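件名: Re: [pallero-pack] 仕切りコンテナの区画割りとフィルム包装品の反射について
差出人: Kenza El Fassi
日付: 2019年4月4日

Kenzaです。

Dong-geon Seokさんの書き込み:
> Flessteadの梱包ラインで、青い仕切りコンテナに小箱を入れる際の
> 区画割りを統一したいです。現状は班ごとに向きが違い、検品側で
> ラベルを読むのに箱を持ち上げ直しています。
> 1. ラベル面は上向きか、側面向きか
> 2. 仕切りの両側で品種を分けるか
> 3. 外装フィルムは付けたままでよいか

順に回答します。

1. ラベル面は上向きとしてください。側面向きでは隣の箱に隠れ、読み取り角度が確保できません。ラベルのない面にロゴがある品種は、ロゴではなくラベルを基準にします。

2. 品種は区画ごとに分けます。大小の箱を同じ区画に入れる場合は、大きい方を先に置き、小さい方を奥に寄せます。仕切り板の上に箱を載せるのは不可です。
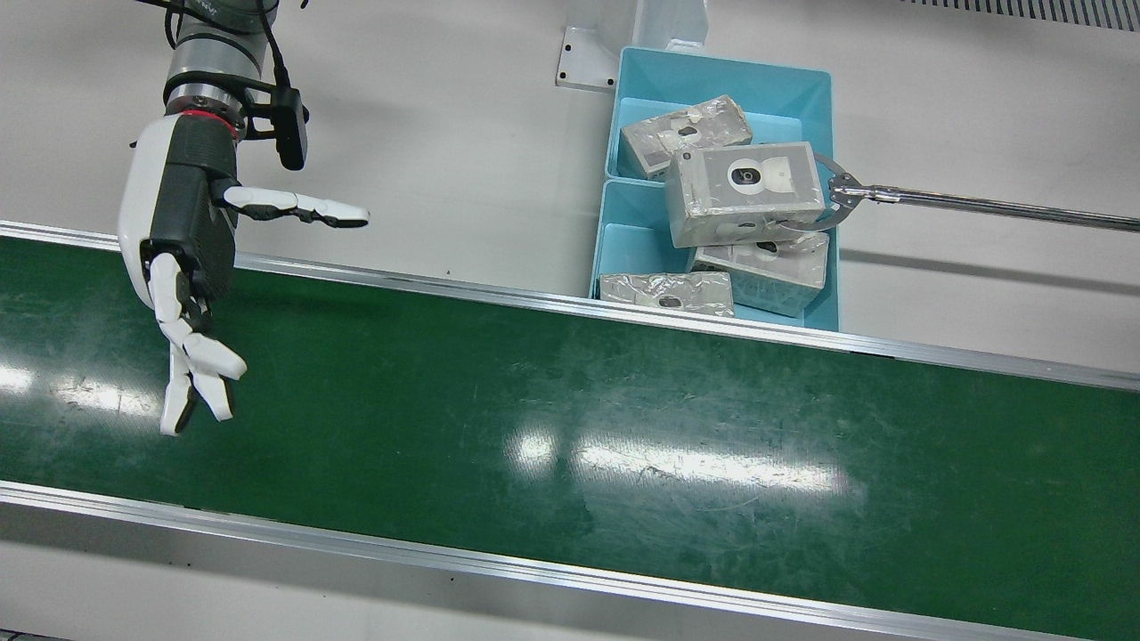
3. フィルムは付けたままで構いません。ただし、しわの寄った部分がラベルに重なると印字が読めなくなるため、置く前に手で伸ばしてください。10月の出荷3,000箱のうち、検品で差し戻した箱は224、そのうちフィルムのしわが原因のものは17でした。残りは向きの不一致です。

コンベヤとの位置関係も補足します。コンテナは側面レールの外側、白い作業台の上に置き、レールには載せません。緑のベルト面は傷が多く、照明の映り込みも強いため、ラベル確認はベルト上で行わず、コンテナに入れてから行ってください。照明の角度変更はBusteckに見積もりを依頼中で、回答は未着です。

手順書の改訂は第7版とし、Emerson Pimentelさんに図の差し替えをお願いしています。Ambrosio向けの区画割りは別途協議とします。1と2に異論があれば、このスレッドに返信してください。

--
Kenza El Fassi
Pallero 梱包技術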